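Refinishing a set of toy blocks, part two: the blue ones and the table

Posted May 15, 2024

The first part of this covered stripping the old lacquer from the Drunholm blocks. I bought them in March as a mixed lot with no lid and no paperwork. The color coat is on now, and most of what follows is about cleaning, edge work and the surface I do the work on, which turned out to matter more than the paint.

The blocks are plain solid cubes. Drunholm sold them in several colors, and the lot I have is uneven, heavy on red and short on yellow. The wood is a pale, close-grained species that I have not identified. It sands cleanly and does not fuzz much when wetted, so my guess is beech or maple. The end grain drinks the first coat and needs a second before it matches the side grain.

Sequence for each block, once stripped:

Wipe with a damp cloth to raise the grain. Leave overnight.
Sand flat on 200 grit, sheet taped down, block moved over the sheet.
Break the edges by hand. Four light strokes per edge, then the corners with a rolling motion.
Wipe again, dry cloth only.
Color coat, end grain first.
Second coat on the end grain, then all faces.
Clear coat.

The color is Joltine water-based enamel, the small tins. The clear is Arus satin, applied thin. I tried the Arus gloss on two test pieces and went back to satin, because the gloss showed every ripple left by the brush. Even the satin has more shine over the dark colors than over the light ones. I assume this is the pigment load in the Joltine and have not looked into it further.

Taping the sheet down is worth a note. I used to hold the block in one hand and the paper in the other, and every face came out slightly domed. A domed face is hard to see and easy to feel. Stack four blocks and the stack rocks. With the sheet fixed flat and the block moved in short figure eights, the faces stay true enough that a stack stands without adjustment. Lift the block between passes and turn it a quarter turn. Dust under the block will scratch, so brush the sheet often.

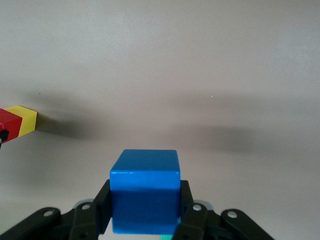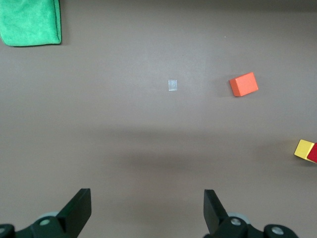
Edge radius is the part I have changed my mind about. Sharp edges look better on day one and chip by the end of the week. Enamel pulls away from a sharp corner as it dries, leaving the thinnest film exactly where the wear is highest. The blue cube has softly rounded edges, and that is the amount I now aim for: enough that light runs along the front edge of the top face as a faint sheen, and still square to the eye. Much more than that and the blocks stop stacking well, as the flat area of each face gets smaller.

Colors. Blue was the easy one. It covered in two coats and reads as the same color on every face, allowing for the light. Orange took three. The Joltine orange is translucent straight from the tin, and the grain shows through the first coat in streaks. A coat of white primer would probably save a coat of color. I did not use one, out of stubbornness and because the primer I own is oil-based. Red sits between the two. I have not opened the yellow yet and expect it to be worse than the orange.

The table. I inspect on a matte taupe-gray top, and I would recommend something close to it to anyone doing this kind of work. A white surface throws light back up into the lower half of the block and hides thin spots there. A glossy surface of any color gives a second, reflected block to look at, and I find I check the wrong one. Gray has no opinion about hue, so an orange that has drifted toward red is easy to catch. The one drawback is that clear things disappear on it. A scrap of clear tape laid flat on gray is nearly invisible, and a freshly coated block set down on one will pick it up. Run a palm across the surface before setting anything down wet.

Cloths. Green microfiber, bought as a bale from Ong, the janitorial supply place. They are folded into quarters and refolded to a clean side as each one loads up with dust. Two rules apply. A cloth that has touched wet enamel is finished and goes in the bin. A cloth that has touched clear coat is also finished, even if it looks fine, as it will leave hard specks on the next piece. Dust-only cloths go through the wash with no softener. Softener leaves a film, and the film shows up as small round craters in the clear coat. I lost most of an afternoon to that before working out the cause.

Drying. Blocks stand on a rack of finishing nails driven through a board, points up, three nails per block. The marks left are very small and go on the face I like least. I turn each block once the top five faces are touch dry and coat the sixth. Leave a full day between color and clear. The tin says less. I have had the color drag under the brush when following the tin, and a dragged face has to go back to the 200 grit.

The full lot comes to 312 blocks, counting a few that are too dented to bother with. The dented ones may become test pieces. Filler does not hold well on corners and I have stopped trying.

Remaining work: all of the yellow, clear coat on the second tray of orange, and a box. The original box would have been something like a shallow tray with a sliding lid, going by the one other Drunholm set I have seen. I have a length of poplar that should do for the sides. The groove for the lid needs a cutter I do not own, so that part will wait.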